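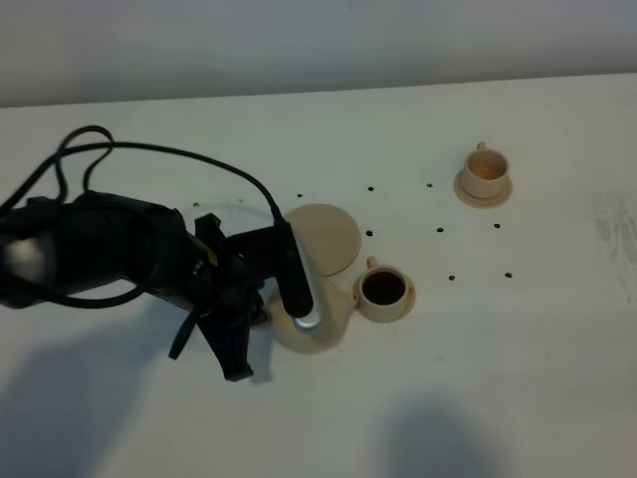

Saturday, 9.40 am

Crockery day. Cream set on the white table, cups and saucers, the coffee things for the Grodimside breakfast corner. Should have been finished Friday, wasn't.

Coffee first. Strong, black, filled nearly to the brim because Gokeck want to know what happens at the brim. Bad for carrying, obviously. Next round stop a finger lower and see if the saucer stays clean.

Saucers. Cream on white is a pain, lost the rim twice just looking down for it. Try the grey cloth from the drawer under the sink? Or the brown tray. Cloth creeps when you slide a cup over it so probably tray.

Handles: pick one direction and stick to it. I keep setting them towards the back of the table and then whoever is on after me turns them to the right. Write it on the tape please. Back of table = 12 o'clock.

11.15. Weighed the kettle lot, 800 ml in, 37 left after pouring, the rest in cups bar a dribble on the worktop. Wiped. Use the blue sponge not the green one, green one scratches the glaze. Already two saucers with a dull patch, put them at the botom of the pile for now.

Vidal box came. Replacement saucers, supposed to be the same cream. They are not, a shade yellower next to ours in window light, fine under the lamp. Well depth looks different too, our cups rock in them a bit. Do not mix. Box is on the shelf marked SISTITZ, which is the wrong shelf, move it Monday.

Washing up: coffee left standing stains these faster than the old white ones. Rinse straight away. Bicarb got most of it off, not the hairline by the handle.

To do
- 500 g ground coffee, nearly out
- tape, new marks for cup and saucer
- ask Vidal re colour, send both saucers not just a photo
- tray v cloth, same cup, same fill
- find the other teaspoon, there were definately 2

Stopped 12.30, cups drying on the rack. Table still wants a wipe at the window end.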